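**Moving from Diltow to the Nerwood building – lease questions**

**fosen_print**
Our lease in Diltow is up and we're looking at a ground floor unit in the Nerwood building. We do short-run screen printing, mostly shirts and tote bags. The unit looks fine, but the landlord wants a 7-year term with no break clause. He says every tenant in there signed the same thing. Has anyone on here dealt with him? Is the term negotiable?

**R_Hayes**
It's negotiable. We signed two years ago and got a break at the end of year three. It took a month of emails. Ask for it in writing before you pay the holding deposit, and don't let the agent tell you it can be added later.

**marlpit**
I'd worry more about the service charge than the term. Ours went up 30 percent in one year at a different building with the same management company. There was no cap in the lease, so we paid it.

**fosen_print**
The draft has a service charge but no figure. It just says "a fair proportion."

**marlpit**
Then you don't know what your rent is. Ask for the last two years of accounts for the building. If they won't send them, I'd walk.

**R_Hayes**
I don't agree with walking over that. They were slow with ours too, but they sent them in the end. Every building has a service charge, and this one includes the loading bay and the snow clearing. You'd pay for those somewhere else anyway.

**marlpit**
Sure, but you'd know how much.

**Finbarr Lenihan**
Two things from someone who looked at the same unit in May and passed. The power supply is single phase, and the quote to upgrade it was on the tenant. Also check the floor drain. The agent told me there was one and I never found it. If you're washing out screens you'll need to sort that before you sign anything.

**fosen_print**
The drain is a real problem for us. Our dryer runs on single phase so I'm less bothered about the power. Is the heating any good? We looked around on a warm day.

**R_Hayes**
It's a high ceiling so the heat goes up and stays there. We put in two slow fans and that helped. The light is the best part of the place – we hardly use the overheads before four. White walls all through, and you're allowed to repaint as long as it goes back to white when you leave. 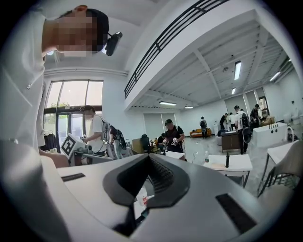 **Hervieu**
White walls going back to white is normal, but read the part about reinstatement closely. In my old lease it covered the floor as well, and we had to strip out a coating we'd paid for ourselves. I'd take dated photos of every wall and the whole floor and get them attached to the lease.

**marlpit**
Agreed on the photos. The landlord should sign them too.

**R_Hayes**
He signed ours. I've had no trouble with him in person – it's the agent who drags things out.

**fosen_print**
Thanks, all. I've asked for the accounts, a break at year three and a straight answer on the drain. If the drain isn't there I'll ask for a rent-free period to cover putting one in. I'll post when I hear back.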